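Sturdale Swap Table: Summer Gallery
Saturday, 29 June 2024
Filed under: Swap Table, Imhof Room, Past Events

What a morning! The summer Swap Table came and went and I am still finding tape on my sleeves. For anyone new to this page, the Swap Table is what happens when people in Sturdale bring the good odds and ends they no longer use, set them out where everyone can see them, and go home with something somebody else was done with. No money, no tickets, no points. You bring a thing, you take a thing, and if you fall in love with two things you can usually work that out with whoever is standing next to you.

We had 170 people through the door, our best summer turnout yet, and that includes a whole carload from Kekach who had heard about us from the library bulletin board and arrived before the sign was up. Hello, Kekach! Please come again, and please bring more of those jigsaw puzzles.

The room

We were in the Imhof Room again, and I have to say I love it more every time. It's a meeting room, plain as can be, with light wood along the lower part of the back wall and a dark gray floor. Colors look wonderful in there. Put something pink down on a table and you'll spot it from the hallway. We had the regular tables down both sides and one table at the front for what I've started calling the bright stuff, meaning anything small and cheerful that would get lost in the piles of kitchen things.

There was some discussion last November about moving to the bigger hall on Multulach Street. It has more parking, and it would fit all the furniture people keep asking to bring. But the light is yellow, the echo is terrible, and the tables are the heavy folding kind that bite your fingers. For now we are staying put, and large furniture still goes on the card board by the entrance (write down what it is, the size, and a phone number, and leave the actual wardrobe at home).

Setting up

Doors were at ten. Setup was supposed to begin at eight-thirty, and by eight-fifteen there were already bags lined up along the hallway, which made me so happy I forgot where I'd put the tablecloths. They were in the car. We ended up leaving the tables bare and I think it looked better, so the tablecloths may be retired.

Our sorting is simple. Kitchen goes left, books and paper go right, clothes go on the rail, toys go on the low table where the kids can reach, and the leftovers of every category, the things that make you say "oh, what's that?", go up front. I could spend all day on that last one. It's the part where you get to put a book next to an umbrella next to a box and find out they look terrific together.

A few words on things people always ask about:

Umbrellas. Yes, bring them! They go faster than anything except casserole dishes. Open them partway when you set them down so people can see the pattern. A closed umbrella looks like every other closed umbrella, and then the one with the pretty lining sits there until noon.

Notebooks. Partly used ones are fine if you take out your own pages first. I have a soft spot for a really blue notebook and will admit that I've carried home more of them than one person can fill.

Boxes. Gift boxes, tins, pencil cases, those little cases whose purpose you can't quite remember. Everybody wants boxes. I don't know what everybody is putting in them, but I'm one of the people doing it.

Paper bags. The nice stiff ones with ribbon handles are welcome, both to carry things in and as things to swap. We had a little girl trade a puzzle for a bag this time and leave with only the bag, perfectly satisfied.

Party decorations. Bring all of it. Pleated paper, bunting, fans, honeycomb balls, streamers that have been rolled up again with care. If it folds flat it will find a home. Paper decorations get used for one afternoon and then sit in a drawer for years, and at the Swap Table they get a second party and sometimes a third.

Leaflets and brochures. Only if they go with something you're giving away. We do get the instructions for printers long departed, and those go in the recycling.

What went well

The books! We put out 100 in the first half hour and had gaps on the table by ten-forty. Cookbooks and detective stories went first, as they always do, but the surprise was travel guides, including some very old ones. I think people like the maps.

The front table was rearranged over and over, partly by me and partly by everyone who picked something up and put it back somewhere else. I used to go around straightening. This time I let it be, and it was prettier for it. There's a lot to be said for a table where things lie at an angle, the way they'd lie on your own desk. Shoppers (are they shoppers? swappers?) also seem less shy about touching things when nothing is lined up.

The coffee urn worked. Anyone who was here last summer will understand why that gets its own paragraph.

What we'd change

More chairs. The black ones along the wall were popular with people who had found a book and wanted to try the first chapter, and I'd like a few more of them next time, maybe by the window. A reading corner would be lovely.

A mirror near the clothes rail. Several of you asked, and you were right.

A better sign for the low table, so grown-ups stop putting glassware there.

And somebody please bring clothespins. We had a big idea about hanging the scarves on a line, and it was a fine idea, but we'd counted on clothespins.

Leftovers

Everything that was still there at one o'clock was boxed up. Clothes and linens went to the thrift shop in Kekach, books went back on the cart by the library door, and the kitchen things are in storage until the fall swap. If you left a dish and you're having second thoughts, write to us soon through the contact page. One pair of reading glasses was left on the book table and is in the drawer at the front desk.

Next time

The fall swap will be in November, same room, same hours, and the date goes up on the board as soon as the booking is confirmed. The theme for the front table is "something shiny," suggested by one of our younger visitors, and I am already looking sideways at my own shelves. Start a bag now and hang it on a doorknob. Every time you open a drawer and think "why do I still have this," drop it in. By fall you'll have a full bag and some very tidy drawers.

If you took pictures of the things you brought home, we'd love to put them on this page. Send them through the contact form and tell us what you swapped for them. My favorite part of the last gallery was seeing that teapot on its new windowsill.

From the front table 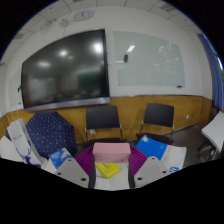

The bright stuff: pink box and purple pleats in the middle, a polka-dot umbrella on the left, and a very blue notebook on the right. Don't miss the ribbon handle on that bag!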